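Are paint protection sprays from the dealer worth it, or am I being had?

Posted in Car Care by Hortensia Zapata
16 June 2025

I'm picking up a used Valtham wagon next week and the finance guy at the dealership has now called me twice about a "ceramic shield package." He wants $2,315 for it, rolled into the loan. For that I'm supposed to get a coating on the paint, something on the wheels, a fabric guard on the seats, and a warranty that says 9 years on one page and 8 on another. When I asked which it was, he said it depends.

The car is dark blue, lives outside, and gets parked under a sweetgum tree for most of the day. My last car had bird spots etched into the hood that never came out, so I'm not against protecting the paint. I just don't see how a liquid put on by a kid in the wash bay is worth that kind of money, and I can't find a straight statement anywhere of what the product is. The brochure says Bilgin. The warranty form says Brindmont. He says they're the same thing.

What I'd like to know:

Is a dealer coating any different from what a detail shop puts on?
Has anybody collected on one of these warranties?
If I say no, what should I do for the paint in its place?

I don't want to hear that it "pays for itself." I've heard that one from him.

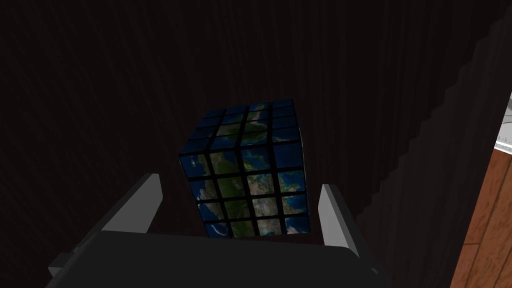
PAINT, COATINGS AND WAX

2 answers, oldest first

marlow_t

Skip it. I bought the same sort of package on a truck and the water beaded nicely until October, then it was like any other truck. They also told me I had to bring it back every year for a "refresh" and keep the receipts. I missed one. You can guess how the phone call went.

For the price they're asking you could have somebody hand wash that car for a long time. Get a bottle of spray sealant from the parts store, put it on when the car is clean, and do it again when the water stops beading. I use the Buner one, only because my store carries it. Shake it well and don't put it on in the sun.

Seat stuff is the same story. You can buy a can of fabric guard and do it yourself in the driveway.
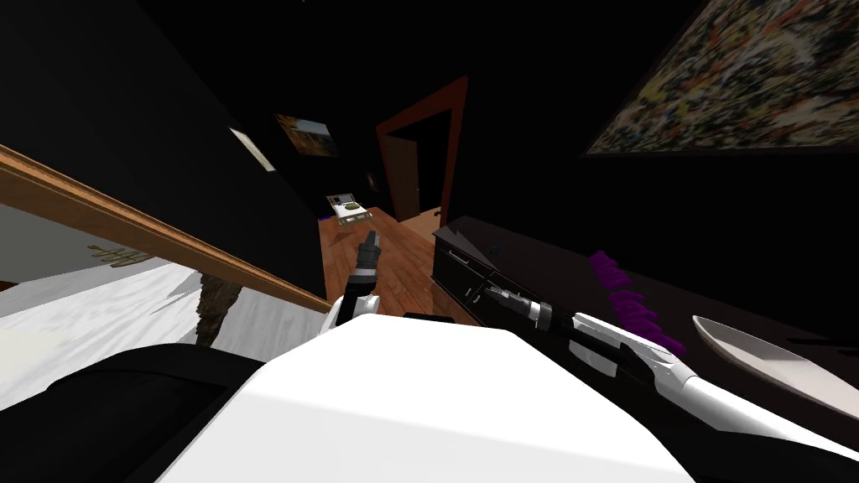
Dark room, looking toward the doorway

Pell Orchard Detailing

I put coatings on cars for a living, so take this with whatever salt you like. I'm going to disagree with some of the above, though not with the first two words.

A true coating is a real product. It cures hard, it's slicker than wax, and it makes washing easier. It won't stop rock chips. It won't stop a shopping cart. It slows down bird droppings and tree sap, and "slows down" means you have more time to get out there with a wet towel. If the mess sits for a week in summer heat it can still mark the clear coat. Anyone who tells you otherwise should put it in writing with his name under it.

Nearly all of the cost in a proper job is labor, and most of that is prep. The car gets washed, the bonded grit gets pulled off with clay, and the swirls get polished out as far as the clear coat will allow. Then every panel is wiped down so there's no polishing oil left for the coating to sit on. On a used car this takes me a full day at least, and a dark blue one takes longer, seeing as every scratch shows. If you coat over swirls you've locked them in under something you now have to polish off.

So my first question for the dealer would be who does the prep and how long they have the car. If the answer is "it'll be ready in an hour," you're paying for a spray sealant. It may be a perfectly good spray sealant.

My second question would be what's excluded. Ask for the whole contract, since the brochure isn't the contract. Read for these words: etching, hard water, industrial fallout, acid rain, neglect, pre-existing. I've seen forms where "bird waste" is covered on the front and "etching" is excluded on the back. Etching is what bird waste does.

The two names bother me less than they bother you. One company can make the liquid and another can back the warranty. But you should be able to find out which of them picks up the phone, and the 9 and the 8 need to be one number before you sign. On some forms the longer term is for new cars and the shorter one for used. I don't know that it's so on yours, and neither does he, by the sound of it. 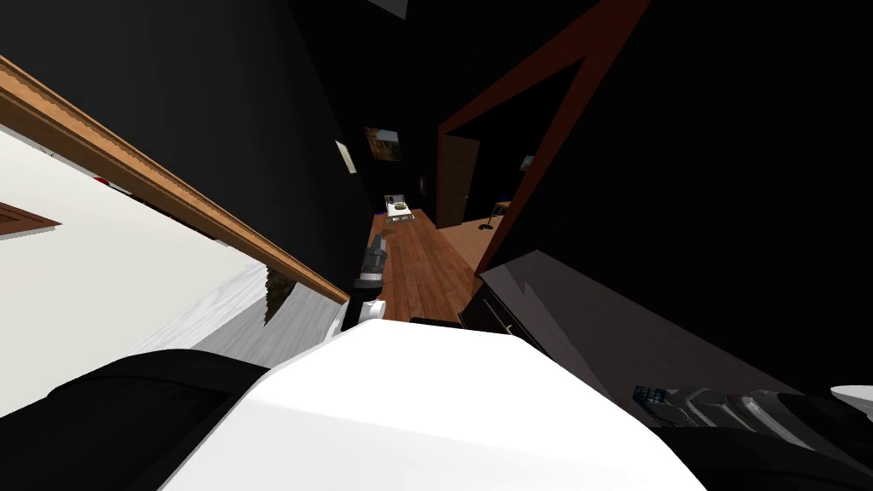 The narrow hallway and its wood floor

As for doing it yourself, I'd split it by how much you like washing cars. If you don't, use a spray sealant a few times a year and be done. If you do, clay it once, polish only if the swirls bother you, and put on a paste sealant. The paste lasts longer than the spray in my experience, though never as long as the can says.

With a sweetgum overhead, your washing habits will matter more than the product. Keep a spray bottle of quick detailer and a couple of soft towels in the back. Wet the spot, let it soak, lift it off. Don't scrub a dry dropping, that's how you get the scratch and the stain together. And don't use the gas station brush wash on anything dark.

One thing marlow_t left out: check whether the package is on the car already. Some lots treat every car that comes in, and the "package" is you paying for it afterward. Pour some water on the hood and see if it beads. That won't tell you what's on there, because plain wax beads too, but it's a fair thing to ask him about while you're both standing there looking at it.

And don't finance it. If you want a coating badly enough, pay cash for it later at a shop where you can see the work.

Comments on this answer

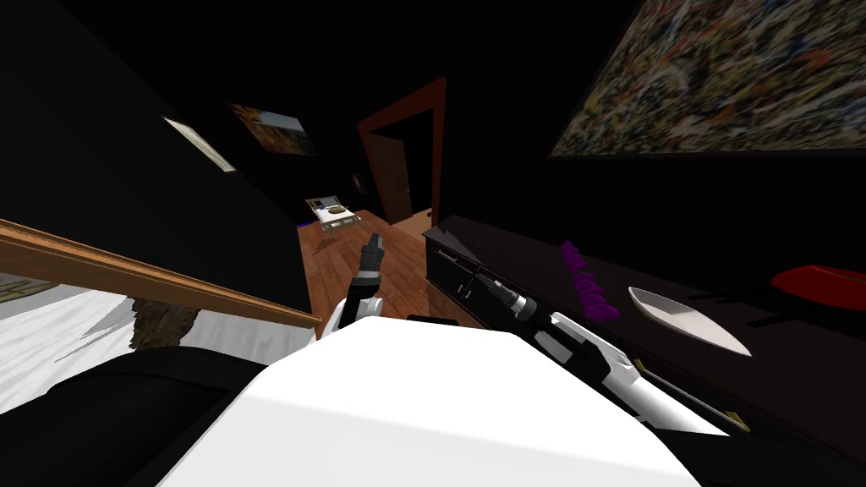 Hortensia Zapata

Thank you, that's more than I got from him in two calls. I asked how long they'd have the car and he said it would be done "while you sign." I also asked for the full contract and he offered to knock the price down, which wasn't what I asked for. I'm still not sold on the paste either, to be fair. Everything that comes in a can seems to last until you read the fine print. But I'll try it on the hood and leave the trunk lid bare and see if I can tell one from the other by October.

marlow_t

You won't be able to tell on the trunk. Do half the hood.

Pell Orchard Detailing

Half the hood is a better test, he's right. Run tape down the middle while you put it on, and wash both halves the same way.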